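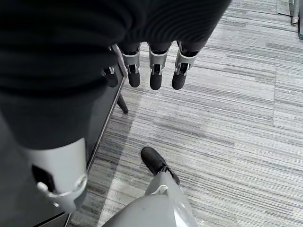 Down at floor level, where the dark panel with its silver metal rim stands over the carpet on a short black leg.

Dear Rosalba,

I'm so pleased to be writing to you with good news for once, and I'm sorry this is reaching you in November when I'd promised it earlier (the carpet people and I had a long conversation about colour, and then another one). The furnishing of the Wurklow front room is nearly finished, and your grant has gone a lovely long way.

Of the $3000 you gave us, $513 is still in hand. The biggest single cost was the Grasso pieces with the metal edging, which Phong Lưu found second-hand and drove over himself, two trips, and wouldn't take a cent for petrol. We kept to short legs all the way through, as Leidy Ayala asked, so the low furniture matches. Carpet went down first and the furniture after it.

Still to do: felt pads under the legs, a bit of touching up along the skirting, and the second lamp, which Hirkaser have on back order. I'd like to put $92 of the remainder towards the pads and paint, if you're happy with that, and hold the rest for the lamp.

Noelia Gallardo will send the receipts separately. Do come and see the room when you're next over our way, the kettle's always on!

Warmly,
Adelmo Carbone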